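Kategorie: Alltagsforschung / Ordnung und Dinge

4.2 Das Täschchen und die Fächerschale

Zu den Kleinteilen muss ich etwas ausholen, denn eigentlich wollte ich in diesem Abschnitt nur über Schubladen schreiben. Su-chen Yen hat mich dann überredet, die Täschchen mit aufzunehmen – und ich bin ihr dankbar! In den 17 Haushalten, die wir in Stasoditz besucht haben, lag fast überall irgendwo so ein kleiner Beutel herum, halb gepackt, halb vergessen, und wenn ich nachfragte, wurde es sofort persönlich.

Für den Tischversuch haben wir deshalb zwei Arten von Behältern nebeneinandergestellt, ein weiches Täschchen und eine Schale mit festen Fächern (Abb. 3). Die Schale sagt einem ja ziemlich deutlich, wohin etwas soll. Das Täschchen sagt gar nichts, man stopft hinein, was gerade da ist, und sieht durch das Fenster immerhin noch, was man hineingestopft hat.

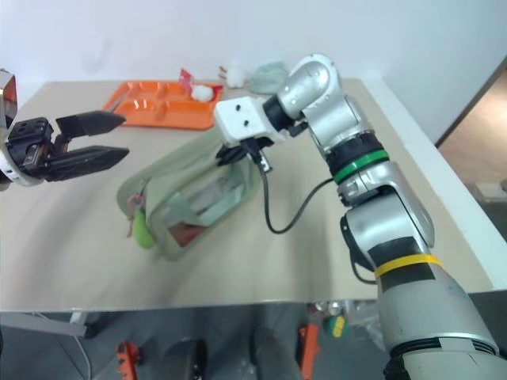 Abb. 3: Blassgrünes Täschchen mit Klarsichtfenster und flauschigem Anhänger, dahinter die orange Fächerschale, Wattebällchen und ein hellgrünes Tuch.

Mich hat vor allem die Watte beschäftigt. Ismail Ezzat hatte in seiner Arbeit über Badezimmerregale vorgeschlagen, solche Dinge »Füllgut« zu nennen, also Sachen ohne festen Platz, die jede Lücke nehmen, die sie kriegen. Das leuchtet mir ein, nur passt es nicht ganz auf meine Gespräche: Von den 25 Befragten wollten 23 ihre Watte unbedingt getrennt vom Rest haben, und zwar auch die, denen beim Rest so ziemlich alles egal war. Eine Frau erklärte mir sehr geduldig, dass Watte neben einem Lippenstift für sie keine Watte mehr sei.

Und dann die Anhänger! Ich hatte sie im ersten Kodierschema schlicht als Schmuck geführt, was ich heute ein bisschen voreilig finde. Mehrere Leute erzählten, dass sie ihr Täschchen in der großen Tasche daran ertasten, ohne hinzusehen. Im überarbeiteten Schema stehen Anhänger jetzt unter »Griffe und Suchhilfen«, gleich neben Reißverschlussbändern und Schlaufen. Wie sich das auf die Auswertung der Schubladen auswirkt, bespreche ich in Abschnitt 4.3.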